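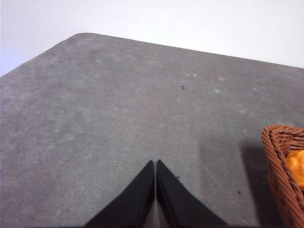 Firdevs Kaplan

01/01/2018 | 2 min read

Sharing a result I'm really excited about! We've been training a policy from demonstrations, and the question was whether it does better with the wrist camera alone, the side camera alone, or both. I went in sure that both would win. More pixels, more information, right?

Well, no. Same 495 demonstrations for every version, same network, and wrist-only beat the pair on picking. It got 77 percent of its grasps with the basket moved to spots it had never been trained on. The two-camera version was 12 points behind. My guess is that the side view lets the network memorize where things sit on the table, and the wrist view can't cheat like that, because everything slides around as the arm moves (half the time you get gray tabletop, your own fingertips and a bit of wicker).

Would love to hear if anyone has seen the same thing.

plandale_pete wrote:
Very cool, and thanks for posting the number with the basket moved. Most people only show the easy layout. How does wrist-only do when the basket is out of view at the start? I'd expect it to wander.

Firdevs Kaplan wrote:
It does wander! It makes a kind of lazy sweep until some of the rim comes in, and then it suddenly looks like it knows what it's doing. We didn't teach that on purpose. I think it picked it up from the demos where the person driving was a little lost too.

Delyth Watkins wrote:
I'm going to push back a bit. You changed the input and kept the amount of data fixed. Two cameras means more to learn, so with the same demos you'd expect it to overfit sooner. What you've shown is that wrist-only wins at this size of dataset. At Wesico we saw a gap like yours close once we collected more.

relon_fan wrote:
Agree with Delyth. Also, did you try dropping the side camera at random during training? Cheap to do, and it stops the network leaning on one view. The Relon code has a flag for it.

Firdevs Kaplan wrote:
Fair point, and I should have said "at this size" in the first post. Haven't tried the random dropping, but I'm starting a run tonight.

I should also say where the side camera earned its keep, so nobody thinks I'm telling them to unplug it. Take the pink ball and the blue plate. From the side you get the height of the fingers over the ball, and the plate rim as well, even with the gripper a blur. Wrist-only was noticeably worse at judging height there.
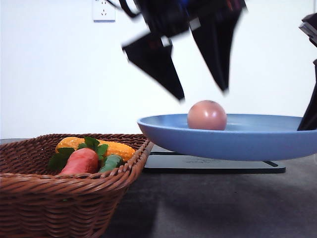 What I'm running next

1. Both cameras, side view dropped at random.
2. Wrist-only plus the height of the arm as a plain number.

Delyth Watkins wrote:
The second one is the one I want to see. If a single number fixes the height problem, that's a lovely result. I still think you need a bigger dataset before you say anything general, though.

plandale_pete wrote:
I'm less worried about that than Delyth is. Lots of us will never have more demos than this, so "at this size" is the size I care about. Panganiban's setup in May had far fewer.

Firdevs Kaplan wrote:
Ha, you're both right as far as I'm concerned. First run is going now, I'll put the curves in this thread when it finishes.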